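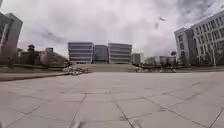 Jordan Cheetham hat uns im Dezember geschrieben, dass der Platz bei Regen schwer zu überqueren sei und dass man mit einem Rollkoffer an jeder zweiten Fuge hängen bleibe. Diese Nachricht haben wir an den Anfang gestellt, weil sie gut zusammenfasst, was uns auch andere Personen gesagt haben.

Zwischenbericht an Hartley, Projekt Junia, Vorplatz Notine
Stand: 22. Januar
3 Kommentare · 4 Mal geteilt

Die Förderung betrifft den Belag des Platzes, die Fläche am Fuß der Treppe und den Bereich, wo die Leihräder abgestellt werden. Die Gebäude selbst sind kein Teil des Projektes. In der ersten Phase sollten wir den Zustand aufnehmen und einen Vorschlag für die Reparatur machen. Die Aufnahme ist abgeschlossen, der Vorschlag liegt im Entwurf vor.

Geprüft wurden 600 Platten. Bei 112 davon ist eine Arbeit nötig, meistens an der Fuge und nur selten an der Platte selbst. Dunkle Flecken und Kratzer haben wir nicht als Schaden gezählt, auch wenn sie auf dem hellen Belag auffallen. Darüber gab es eine Diskussion mit der Firma Fulletti, die am Anfang eine Reinigung der ganzen Fläche anbieten wollte. Wir haben entschieden, das Geld zuerst für die Fugen zu benutzen.

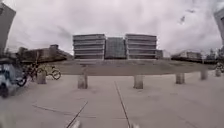 Für die Fugen hat Fulletti zwei Varianten kalkuliert. Die erste ist ein fester Mörtel, die zweite ein elastisches Material, das teurer ist, aber Bewegungen besser aufnimmt. Wir bevorzugen die zweite Variante für die Hauptwege zur Treppe und die erste für den Rest. Eine Probefläche wurde im Dezember angelegt. Ein Ergebnis können wir erst nach dem Winter nennen — vorher wäre es nicht seriös.

Die Treppe ist breit und die Stufen sind flach. Das wird von vielen als angenehm empfunden, aber bei schlechtem Licht sieht man die Kanten kaum, weil alles einen ähnlichen grauen Ton hat. Wir schlagen deshalb einen Kontraststreifen an der ersten und an der letzten Stufe vor. Die Kosten dafür waren im Antrag nicht enthalten und wir bitten um Mitteilung, ob eine Verschiebung aus der Position «Reinigung» möglich ist.

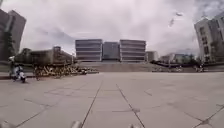 Der Platz mit Blick auf die Treppe und die drei Bürogebäude, bei bedecktem Himmel.

Bei den Leihrädern sind wir weniger weit als geplant. Der Betreiber hat auf unsere ersten Schreiben spät geantwortet, und ein Termin vor Ort musste verlegt werden. Gewünscht ist eine markierte Fläche auf der linken Seite, damit der Weg zur Treppe frei bleibt.
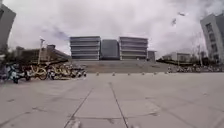
Eine Markierung mit Farbe hat der Eigentümer abgelehnt, mit schmalen Metallleisten in den Fugen wäre er einverstanden. Die Poller bleiben an ihrer Stelle. Wir haben den Abstand gemessen und er reicht auch für einen breiten Rollstuhl.

Zum Zeitplan: Der Rückstand beträgt drei Wochen und betrifft nur den Teil mit den Rädern. Die Arbeiten an den Fugen können beginnen, sobald die Temperaturen es erlauben und die Variante von Ihnen bestätigt ist. Fulletti hält den angebotenen Preis vier Monate lang. Die Rechnung für die Probefläche und die Liste der Platten schicken wir getrennt.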